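About Trerkari

Trerkari is a language school, and we love what we do! We opened with five students around one kitchen table in Usotley, all of them learning Spanish from Esperanza Collado, who taught with a stack of old cookbooks and a lot of patience. The cookbooks are still on the shelf by the door — please borrow one.

These days 171 people study with us in 14 languages, from Polish to Swahili. Classes are small, and we talk from the very first evening. Grammar comes in when you start asking for it (and you will!).

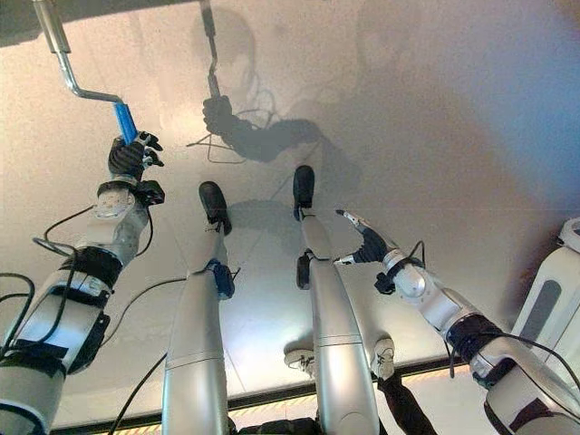
Chepkoech Massawe says she came for one term of Portuguese and stayed for three, mainly for the Wróbel evenings, when the whole room cooks, sings and argues in whatever language is up that night. Those evenings are open to friends and family too, and the June one filled the hall.

Our next round of beginner classes starts on 7th August. You don't need a book or a test score, and kids from 16 up can join the adult groups. If you can't get to Usotley, our Skerico letters program pairs you with a pen pal — real paper, real stamps. Drop in any evening and sit in on a class. We'd love to meet you!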